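Veined stone

Veined stone is any rock crossed by lines or sheets of a different mineral from the one around it. The lines are called veins, and they are among the prettiest things geology has to offer! They turn up in marble, limestone, serpentine and many other rocks, and people have prized them for floors, tabletops and carved bowls since ancient times.

Formation

Most veins begin as cracks. Rock deep underground gets squeezed, bent and pulled, and when it breaks, hot water carrying dissolved minerals moves into the gaps. As the water cools or the pressure drops, the minerals come out of it and grow as crystals along the walls of the crack. Calcite and quartz are the most common fillings, and both are usually white or cream. Iron can stain them pink, rust or yellow (a very small amount is enough to do it).

Many veins were opened and filled again and again. Under a microscope, a single vein may show a whole stack of thin bands, each one left by a separate crack. Where two sets of veins cross, the younger set cuts through the older one, so a patient reader can work out the order of events from one slab.

Patterns

Stoneworkers have a wonderful set of words for vein patterns. "Cloudy" stone has soft patches with no clear edge. "Brecciated" stone is made of broken, sharp-cornered pieces held together by later minerals. Branching veins, which split and split again like tree roots, are popular for large tabletops.

Use in building

Slabs are often cut to a thickness of 2 or 3 centimeters. The Jurndale quarry is known for a brown stone with pale veins, sold in 30 named shades, and the Csizmadia baths have 177 wall panels cut from it. Neighboring panels there were opened like the pages of a book, so that the veins mirror each other across the joint. This is called book-matching, and on a long wall the effect is dazzling.

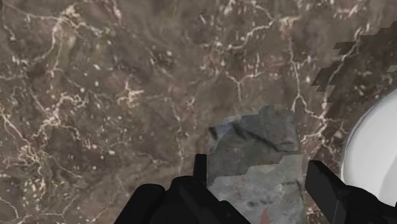
Cream and pinkish-white veining on a brown, stone-like surface (computer rendering).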